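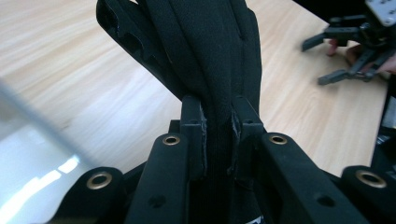

Virnelance soft goods handling, progress report to Bavier
2/4/25

Since the last report we have recorded 826 demonstrations with the hand-held grippers, against a plan of 700 that we privately thought was brave. Of these, 291 involve black fabric on a pale wooden table, which sounded easy when we wrote the proposal. We would like to apologize to whoever reviewed the sentence "simple deformable items."

Where things stand

Collection by hand is going well. An operator can learn the two-gripper setup in a morning and be producing usable takes after lunch. The older remote control station at Tusthorpe is still slower, and operators describe it as folding laundry by mail. We kept it going for comparison, and it gave us 137 demonstrations of the same tasks. The robot copies these more faithfully, pauses and all, so a policy trained on them will grip a padded item and then stop to think about it for a while.

Of the hand-held takes, 18 were thrown out. Most had tracking dropouts when one gripper passed in front of the other. The rest were operator error, including one take that was perfect except that the operator had not pressed record on the second gripper.

What is harder than expected

Thick layered fabric. The fingers close on whatever fold is nearest, and a person corrects for this without noticing. The robot does not know there was anything to correct. We now ask operators to include some bad first grips and recover from them, which they resisted at first because it felt like being paid to fumble. Recovery takes are already the most useful part of the set.

Finger pads. They scuff along the inner edges, and grip on smooth padded material changes as they do. Keskin has quoted for a tougher pad and we are waiting on samples. Until then we log a pad change the way other people log oil changes - late, and in a batch.

Spending

We are under budget on equipment and over on operator hours, in amounts that nearly cancel. We ask permission to move the difference across.

Before June

Finish the two-handed handover task, retrain on the combined set, and run both policies on the arm at Tusthorpe with items neither has seen. We also intend to stop adding remote control takes unless Bavier objects. The operators have asked us to say they would not object.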